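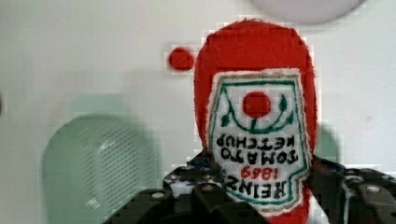
Let the Toy Food Look Like the Food in the Fridge

Every December the same argument comes up in my family, and it is about toy food. My sister-in-law wants the plain kind. Smooth shapes, soft colors, no writing. A gray-green thing that is either a pear or an avocado. I want the kind with labels on it, and I have come to think my side has the better case.

The ketchup bottle is a good place to begin. A plush one, fuzzy and tomato red, with a white keystone label, a little tomato on a vine, TOMATO KETCHUP in black capitals, 1869 in red and HEINZ in big letters. A small child who has eaten fries knows what that is from across a room. Turn it upside down and she still knows. She may know it better that way, because plenty of families store the real one on its cap so the last of it runs down to the opening.

The case against goes like this. Labels are advertising. A three-year-old should not be carrying around a company's name, and a toy with a brand on it tells the child what to play, while a plain toy leaves it open. My neighbor Harish Thomas, who has raised three kids and given this more thought than I have, put it to me in stronger terms. He said a branded toy is a commercial that the parents pay for. I don't think he is wrong about that. The name is there, somebody chose to put it there, and I would not want a whole toy box of it.

But I watched his youngest play at our place one afternoon with our box of pretend groceries. She went straight past the plain blocks and took out everything that looked like something from her own kitchen. She set up a diner on the ottoman. She took orders. She asked my husband if he wanted ketchup, and when he said no she gave him a look and put it on anyway. I have seen that same look from waitresses.

Pretend play at that age is mostly copying. Kids copy the phone call, the grocery run, the way their father pats his pockets for the keys. They are practicing the day they see the adults having. The food in that day comes in packages with words on them. A child who plays store with blank shapes can do it, and children have always managed with mud and leaves, but I don't see why the blank shape should be held up as the purer thing. It is a grown-up's taste. It matches the rug.

Then there is the reading. My son knew the ketchup label long before he knew his letters. Anyone who has pushed a cart with a toddler in it has heard a cereal or a cracker called out by name. He could not read the word, but he knew that those marks stood for that stuff, and knowing it got him started. Later he picked the K out of KETCHUP because our street starts with one, and after that he wanted to know about the E. I did not plan a lesson. He was on the floor with a stuffed bottle and he asked.

I'll add a word for cloth. We have had wooden food and we have had plastic food. The wooden food was handsome and it dented the baseboards. The plastic food cracked, and the hollow pieces got bathwater in them that never came out. Fabric food can be thrown, slept on and stepped on at night without anyone yelling. It does get fuzzy. The edges fray a little and the stuffing shifts to one end. I mind that less than I expected to. A plush tomato that has gone a bit bald has been used, and I'd sooner see that than a set kept on a shelf because it photographs well.

Price comes into it too. Last fall I priced a play kitchen from Danley with the matching pantry and the full food set, all of it in cream and sage. The total was $1,182 before tax. Our own box of groceries came from yard sales and one birthday, and I doubt we have $100 in it. The Danley set had 19 pieces of food and I could name six of them with confidence.

I do draw a line, and it is at toys that exist only to point at a purchase. A plush bottle that a child can squeeze over a plate is a toy. A box with a code on the bottom that opens an app is something else, and when one of those came into the house as a party favor I put it in the donation bag the same night. The label on the ketchup never asked us for anything further. We buy ketchup, sometimes that kind and sometimes the store's, and my son has never objected to either one.

Harish and I still disagree. He thinks I am giving the companies too easy a time, and he has started sewing a few plain pieces himself, which are very nice. There is a fried egg I would happily own. His daughter plays with the egg at home. When she comes to our house she puts in her order for ketchup at the door, before her shoes are off.

My sister-in-law has asked what the kids want this year. I told her groceries – a milk carton, a can of soup, something with a lid if she can find it. And words on the front, please.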